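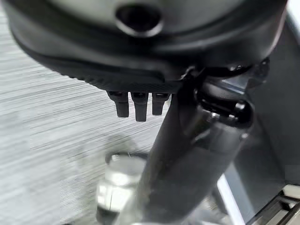

Frequently asked questions

Borrowing from the Gukstead Box Library

What do you lend?
Everything you need to pack up a house, a shed or one stubborn cupboard! Tubs with lids, divided crates for glasses, furniture blankets, trolleys, straps, label holders and a very good tape dispenser. We also have drawer inserts you can try at home before you spend money on your own. There are 272 items in the catalogue at the moment and it grows every time somebody finishes a move and brings their spare gear in.

Do I have to be moving house?
Not at all. Plenty of our borrowers are sorting out a garage, painting a bedroom, or clearing the kitchen so the floor can be done. One family takes the same set of tubs every November to swap winter doonas for camping gear, and they have it down to a single afternoon.

How much does it cost?
Membership is $73 a year per household. After that, borrowing is free. If you only need us once, you can pay a smaller fee for a single loan. Ask at the counter, as it depends on how much you're taking.

How long can I keep things?
Six weeks for tubs and crates, two weeks for trolleys and drawer inserts. You can renew once online if there's no one waiting. Settlement dates slip, we know they do, so please ring us early if yours has moved and we'll sort something out.

What is the difference between a Daro tub and a Salinas tub?
We get this one constantly, and I could talk about it all day. Those are our own names for the two sizes. Daro is the shallow one, for books, tins, tools and anything heavy. Salinas is the deep one, for pillows, coats, lampshades and soft toys. If you can't lift it with your knees bent and your back straight, it belonged in a Daro. They stack with their own kind only – a Daro on a Salinas will slide the first time you go round a corner.

How many tubs will I need?
Fewer than you think for the bedrooms and more than you think for the kitchen. A two-bedroom flat usually fits in about 40 if the furniture travels separately. Kitchens eat tubs because so much in them is breakable and an odd shape. Take a few extra and bring them back early if they stay empty.

What is the best way to pack plates?
On their edges, like records in a crate, with paper between each one and a folded tea towel along the bottom. Bowls can nest if you put paper in between. Please use the divided crates for stemmed glasses, they're brilliant. Heavy pans go in a Daro by themselves, lids wrapped and tucked down the side.

Do you supply paper and tape?
We keep a bin of clean used packing paper by the door and you're welcome to as much as you can carry. Tape you'll need to buy, although the tubs don't need any. Please don't tape the lids down! The glue is miserable to get off.

How should I label things?
Each tub has a card holder on the short end. Write the room it's going to first, in big letters, then three or four words about what's inside. "Kitchen – baking, scales, tins" is perfect. "Misc" will haunt you. Slide the card out before you return the tub.

Can I try the drawer inserts in any drawer?
Measure the inside width, the depth front to back, and the height with the drawer closed. That last one catches people out, especially in older kitchens where there's a rail across the top. Our Prorno set is adjustable and suits most cutlery drawers. The fixed trays are better for bathrooms and sewing supplies.

Do things need to be cleaned before they come back?
A wipe with warm soapy water and a dry cloth is plenty. Shake the blankets outside. If something has leaked, just tell us and leave the lid off.

What happens if I break something?
Things wear out, and we would much rather hear about a cracked lid than find it later. There's no charge for ordinary wear. For a lost trolley or a full crate gone missing, we ask you to cover the replacement.

Can someone help me plan?
Yes please, it's our favourite part! Liliana Rizzi runs a half-hour planning chat for members, in person or over the phone. Bring a rough list of rooms and a few photos of the cupboards that worry you most. She'll suggest an order to work through and how many of each tub to book.

Do you take donations?
We'd love sturdy tubs with matching lids, clean blankets, hand trolleys with good wheels and unused label cards. We can't take cardboard boxes that have been damp, or polystyrene of any kind.

How do I book?
Through the catalogue page, or come in and have a look at everything first. Weekend pick-ups in November go quickly, so book those as soon as you have a date. Pick-up is from the side entrance, and there's a loading bay you can use for 15 minutes.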